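Home News What's On Community Contact

Small tables, tidy desks: Korum opens its October swap room

The Korum building on Walczak Street has a new swap room, and the first thing you notice is how good the tables look! They're pale wood with a lovely soft grain, and they're meant for sorting the bits and pieces people bring in from home — mugs, canisters, wire baskets and all the rest. 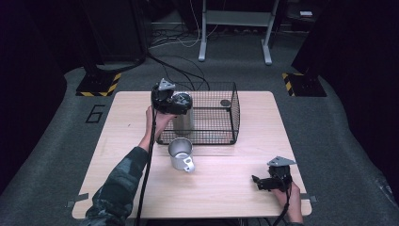
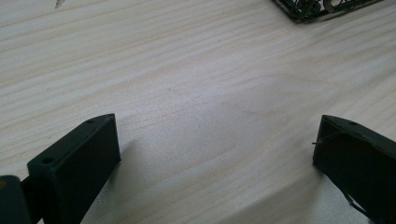
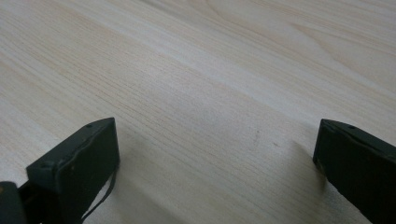 A home for baskets and mugs

Metal kitchenware has been the early favorite. Black mesh baskets are wonderfully handy on a desk or a counter, and a tall metal canister fits upright in one with room left over for smaller things. A shiny steel mug next to it makes a set that any student kitchen would be glad to have.

Iwona Szulc, who runs the room, said 767 items were handed over in the opening weeks and 48 households have signed up to swap. "I thought we'd get old plates," she said. "We got the nicest mugs I've ever seen, and I had to stop myself taking three of them home!"

The neighborhood group Traltomard paid for the shelving, with $900 raised at its summer supper. Each household can take up to 20 items a month, and you don't have to bring one in to take one out.

Baskets are still wanted, especially mesh ones — and lids, if you have any that match. Leave them at the side entrance before 6 p.m.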